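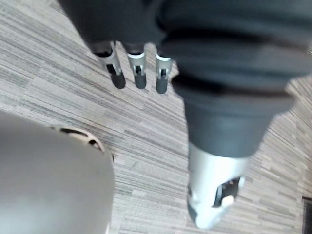

# Import duty on parts ordered before the tariff change: which rate do I pay?

**Mbali Gumede**, posted 9/3/18

I run a small repair business in Lostport and buy bearings and brackets from a supplier overseas. I placed an order in May, paid a deposit of 40 per cent, and was told the goods would ship within the month. They didn't. The ship docked last week and the forwarder, Hendricks, has now sent me a bill with the new tariff on it. It comes to 850 more than I had budgeted for.

The order confirmation and the deposit are both dated well before the new rate was announced. The invoice is dated after it. I assumed the rate would be the one in force when I placed the order, as that is when the price was agreed.

Can I ask for the old rate? And if not, can I make the supplier pay some of it, given that they were late? The contract is two pages long and says nothing about tariffs that I can find. I have also got two customers who were quoted a fixed price on the strength of the old figures.

Hendricks won't release the goods until the bill is paid and they are charging storage from the end of this week.

---

**Gadisa Ayele**

I did customs entries for a forwarder in Proltville for 18 years, so I will go through it in order.

The date of your order doesn't normally matter. Nor does the deposit. Duty is usually charged at the rate in force when the goods are entered for import, and in most cases that means the day the customs declaration is accepted. When a new tariff comes in there is sometimes an exception for goods already on the water on a given date. You need to read the notice that brought in the tariff and look for the words "in transit" or "exported before". If there is such a line, what counts is the date on the bill of lading, so get a copy of that from Hendricks. They will have it.

Next, check the code. New tariffs are written against a list of commodity codes, and bearings and brackets will almost certainly fall under different ones. I have seen plenty of mixed shipments where everything was entered under the first code on the invoice. If only the bearings are on the list you should not be paying the extra on the brackets. Ask for the full declaration, line by line. The forwarder's bill is only a summary of it.

On the storage: pay the bill, take the goods and claim afterwards. You don't lose the right to a refund by paying, as long as you put the claim in within the time limit. Write "paid under query" in your email to Hendricks so there is a record. Storage you will never get back, and it mounts up faster than people expect.

As for the supplier, look at the delivery terms. There should be three letters next to the price, such as FOB, CIF or DDP. If it says DDP the supplier is responsible for the duty and you can send them the bill. With the other two it falls on you, and then your only argument is the late shipment. For that you need a shipping date in writing. "Within the month" in a phone call won't get you far.

---

**Sipho Radebe**

Same thing happened to us with steel. We just put our prices up. The whole tariff business is meant to hurt the other side but it is firms like ours that get the bill. Write to your representative, I did. Got a standard letter back.

---

**Charmaine Nkuna**

Gadisa has covered the duty side. On your two customers, it depends on what you sent them. A quote that has been accepted is a contract and you are stuck with it unless it has a clause about changes in cost. If they haven't accepted yet you can withdraw it and send a new one. Do it today if so.

I would also ring them either way. One of mine agreed to split the increase when I showed her the customs paper. The other said no and I took the loss.

For new quotes I now add a line: "Prices exclude any change in import duty after the date of this quote." My accountant at Plusier gave me that wording and it has been accepted every time so far.

---

**Mbali Gumede**

Thank you. The terms say FOB, so that part is on me. But the brackets were entered under the same code as the bearings, all 3 lines of them, and they are not on the list as far as I can see. I have asked Hendricks to correct it and have paid so that I can collect. One of the quotes had not been accepted and I have withdrawn it. Still waiting for the bill of lading.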